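Chapter 4
Bins, Trays and Other Places Things Land

I used to think a bin was the dullest object in any workroom. Then I spent a June helping Radu Vasiliu clear out the packing room at Piltetti, and I came home with 8 pages of notes on bins alone! Depth, wall angle, what the bottom looks like after years of parts being dropped in – it all changes how you work.

So before we get to shelving (that's Chapter 5, and yes, it's a long one), I want you to look at a plain metal bin the way Radu does. He starts with the walls. 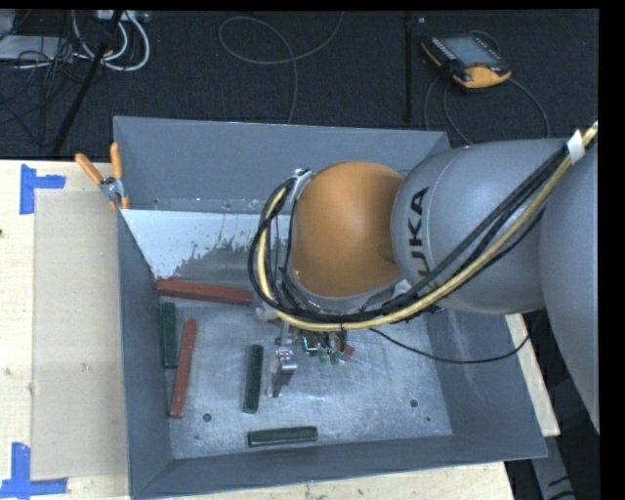 Figure 4.1 Open gray metal bin with sloping walls, on a wooden tabletop.

Sloping walls send small parts toward the middle, and your knuckles will thank you for the extra room at the top. Straight walls hold more for the same footprint, but oh, those corners. I once lost a whole evening to washers stuck in one.

Grab any container you have at home and keep it beside you as you read. A baking dish is fine – I used one for the first three exercises.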